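Workshop Notebook – Display and Surfaces
Filed under: Materials, Small Objects, Bench Notes
3 min read
13/01/2018 | Posted by the Kallurden Workshop

The purpose of this entry is to record the present state of the block set and the surfaces on which it is used. Colleagues taking over the bench are asked to read it together with the December entry, which covers the purchase of the wallpaper and the first floor samples.

The floor covering in use is the reddish-brown marble pattern, listed in the stock book as item 409. The paler sample, item 198, has been returned to the Prirberg shelf. The white veining in the darker pattern was a concern at the time of selection, as small pale objects might be lost against it. The blue and teal pieces do not present this difficulty and may be set down anywhere on the floor. The walls remain in the lavender-gray paper with the large gray leaves. One further roll is held in reserve.
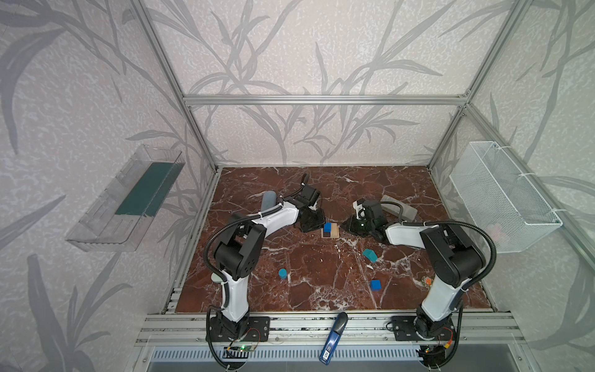
Layout 17. Blue cube on the wooden tray, remaining pieces on the open floor.

For this layout the small bright blue cube is assigned to the tray. The other blue cube stays on the floor, to the lower right of center. The teal wedge is to be left on its side and the small teal cylinder upright, toward the left. The gray block lies at a diagonal. Anyone who resets the layout should keep these positions until the entry is closed.

The tray was taken from the Catus box. Its light wood has marked twice in storage, and it should be wrapped in cloth before it is put away – the paper sleeves are not sufficient. The gray block is to be stored on the bottom shelf, apart from the colored pieces.

A second wooden tray of the same size has been requested from Tănase. The order form is in the front pocket of this notebook and requires a signature before it can be sent. Cut size for the replacement floor covering is 52 inches along the front edge, to be confirmed against the frame before any cutting is done.

Outstanding: new labels for the storage boxes; stock book entry for the teal wedge; return slip for item 198.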